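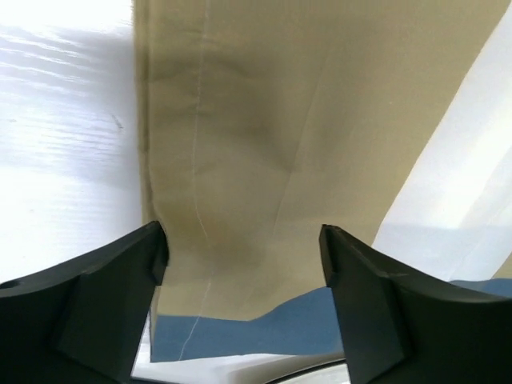

A questão do vestuário escolar regressa ao debate público todos os anos, em abril, quando as escolas preparam as matrículas e as famílias começam a calcular os encargos do ano seguinte. Discute-se a cor, o emblema, o preço, por vezes a própria legitimidade do uniforme. Raramente se discute a costura. Uma peça em que se juntam tecido castanho-claro, branco e azul, com uma bainha estreita dobrada ao longo de um dos lados, levanta uma pergunta que as entidades adjudicantes deveriam colocar antes de qualquer outra: poderá ser reparada, e por quem?

Abril. Por A Redação

O regulamento de aquisições em vigor em Torkura exige que os fornecedores de vestuário apresentem amostras de cor e certificados de composição. Não exige margem de costura nem botões de substituição, e nada dispõe sobre a venda de tecido a metro para remendos. O resultado é conhecido das famílias. Uma bainha cortada rente não permite baixar as calças de uma criança que cresceu, e uma peça em bom estado é posta de parte por faltarem 2 centímetros de pano.

Entende esta publicação que a reparabilidade deve constar dos cadernos de encargos como critério de adjudicação, com ponderação própria. Propomos 15 por cento da pontuação total. O valor é modesto, mas suficiente para que um concorrente que o ignore corra o risco de perder o contrato.

Não se trata de matéria nova. Os estatutos da corporação de alfaiates de Lurkilport, datados de 1697, obrigavam os mestres a deixar no interior das peças destinadas a aprendizes pano bastante para dois alargamentos. A disposição tinha fundamento económico: o tecido era caro e o trabalho, comparativamente, barato. Hoje a relação inverteu-se, e é esse o principal argumento dos que consideram a proposta anacrónica. Sustentam que o arranjo de umas calças custa quase tanto como umas calças novas e que a administração não deve contrariar a escolha racional dos consumidores.

O argumento merece resposta. O preço de uma peça nova não inclui a recolha nem o tratamento da antiga, despesas que recaem sobre o município e, por essa via, sobre os mesmos agregados familiares que julgaram poupar. Acresce que o custo do arranjo depende em larga medida do modo como a peça foi construída. Desfazer uma costura simples é tarefa de minutos; desfazer uma costura colada ou termosselada é, na prática, inutilizar o tecido.

A experiência da freguesia de Zapata é, a este respeito, instrutiva. A oficina de arranjos ali instalada funciona há 12 meses em instalações cedidas pela escola básica e aceita vestuário escolar de qualquer proveniência. As peças recusadas são, na sua maioria, as que não têm margem. A oficina de Cistemden, aberta mais tarde, relata a mesma dificuldade e passou a guardar retalhos de peças irrecuperáveis para refazer punhos e golas.

Estas iniciativas são meritórias, mas não podem substituir uma norma. Enquanto o critério não constar dos concursos, as oficinas continuarão a corrigir, peça a peça, decisões tomadas na fase de compra. Recomenda-se, por isso, que a revisão do regulamento inclua uma ficha técnica de costura, de apresentação obrigatória, e que as associações de pais sejam ouvidas sobre o respetivo conteúdo antes da abertura do próximo concurso.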